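Chapter 3
Perforated Panels and Hook Storage

A perforated panel is a sheet with holes at a fixed spacing. Hooks seat in the holes and carry tools, packaged goods or small bins. The panel takes little floor area, and its layout can be changed without drilling.

This chapter deals with light hand tools on upright panels. Heavier loads are treated separately. By the end of it the reader should be able to assign hook positions, choose between hanging and resting storage, and keep a layout record.

Section 3.1 concerns the hook as a unit of storage. One hook holds one item, or several identical items in the same kind of package. Mixed items on one hook slow retrieval and are a common source of misplaced stock. 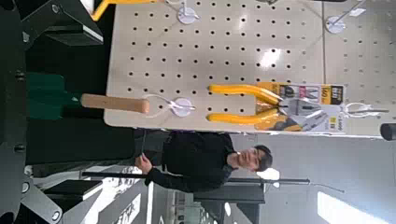
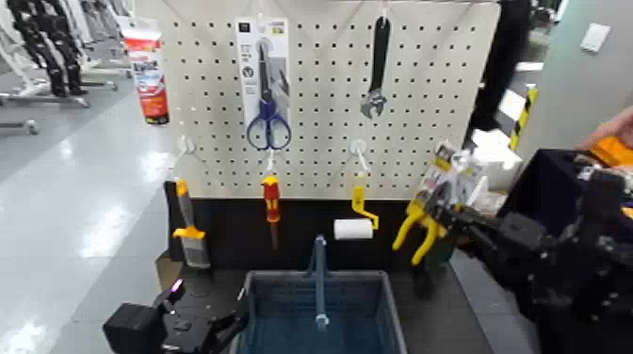 Walid Saab

3.1 Hooks and Items

Two methods of hanging are in general use. A packaged tool hangs by the slot in its backing card, with the hook wire passing through the slot. A loose tool hangs by a hole in its handle or by a loop. Pliers sold on a card belong to the first group. Once the card is removed they have no slot, and a different fitting is needed.

A scraper may also stand on the work surface and lean against the lower panel. Resting storage is quick to use but takes bench space and is easily disturbed - it should be kept to tools in constant use.

An empty hook is either reserved or free. The record must state which. In the Hulent layout used in the exercises, each hook has a row letter and a column number, and reserved hooks are listed with the item expected there.

Allow 30 mm between neighboring items at their widest points. Measure with the tools hanging, as handles often spread wider than the card behind them.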